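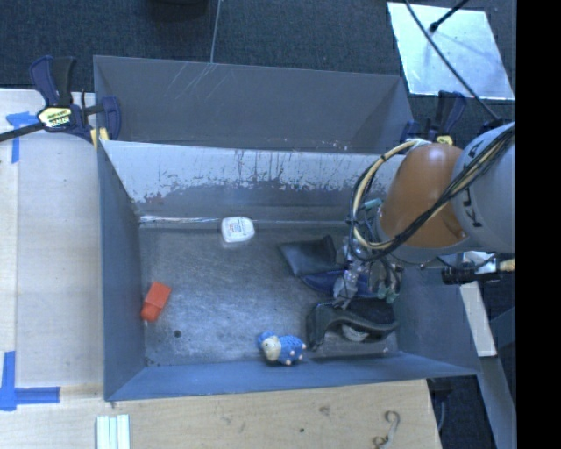
Wollthorpe公共服务中心启用失物集中分拣工作间

三月,Wirkstead——Wollthorpe公共服务中心宣布,位于一层东侧的失物集中分拣工作间正式启用。今后,中心各楼层、阅览区、儿童活动区及附属停车区拾得的物品,将统一送至该处登记、分类和保管,原先分散在7个服务台的临时存放点同时停止使用。

工作间采用先汇集、后分拣的流程。各楼层送来的小件物品首先放入一只敞口的灰色金属大箱,再由工作人员逐件取出,移至相邻的木质台面登记。大箱为中心原有设备,内壁涂层已有剥落,箱底也有使用多年留下的擦痕。中心经评估后决定继续使用,节省的采购费用转用于添置储物架和标签打印设备。

送入大箱的物品种类不一。一只蓝色身体、米白色脸的绵羊玩具,可能与黑色小袋、白色圆角小盒以及形似胶带座的文具同处一箱。按照新的分类办法,物品分为玩具、文具、随身小件和其他四类,每件配发一个编号标签,注明拾得地点和送交时段。用途一时难以判断的物品先归入“其他”类,由当班人员在闭馆前复核。

Wollthorpe公共服务中心运营主任Ishbel Semple表示:“过去市民寻找一件失物,往往要问遍几个服务台。统一分拣之后,查询只需到一个窗口,答复也以同一份登记簿为准。儿童玩具价值未必很高,对失主却很重要,我们要求工作人员以同样的标准登记和保管。”

工作间的布局由Forsyth室内规划事务所负责设计。房间面积为37平方米,地面铺设深蓝灰色地毯,木质台面紧靠大箱设置,以缩短取放距离。靠墙一侧安装储物架,共设80个格位,按物品类别和登记月份排列。易碎物品和含电池的物品另行存放,不进入大箱。

Forsyth室内规划事务所项目负责人Ewan Kinnear介绍说:“设计的重点是动线。物品从入口到大箱,从大箱到台面,再到储物架,始终沿一个方向移动,已登记与未登记的物品不会混放。台面的高度也按照站立作业的需要作了调整。”

根据同时公布的保管规定,一般物品自登记之日起保管56天。期满无人认领的玩具和文具,经清洁和检查后转交Plilusov社区互助站;钱包、证件和钥匙不适用转交程序,按现行规定移交有关部门处理。食品及其他易腐物品当日处置,不予保管。

认领人须前往一层失物窗口,说明物品的主要特征、遗失地点和大致时间,并出示有效身份证件。委托他人代领的,应同时提交书面委托。窗口每日上午九时至下午五时开放,午间照常办理。为防止冒领,窗口不对外公布物品的完整清单,也不通过电话确认物品的细部特征。

中心提醒携带儿童的家庭,可在玩具和文具上标注姓氏或联系方式。拾得物品的市民请就近交给任一楼层的工作人员,由工作人员统一转送,请勿自行放入分拣大箱。

关于Wollthorpe公共服务中心

Wollthorpe公共服务中心位于Wirkstead,提供图书借阅、儿童活动、社区课程及综合咨询服务。中心失物管理工作由运营部负责。

媒体垂询请联系中心运营部新闻联络处。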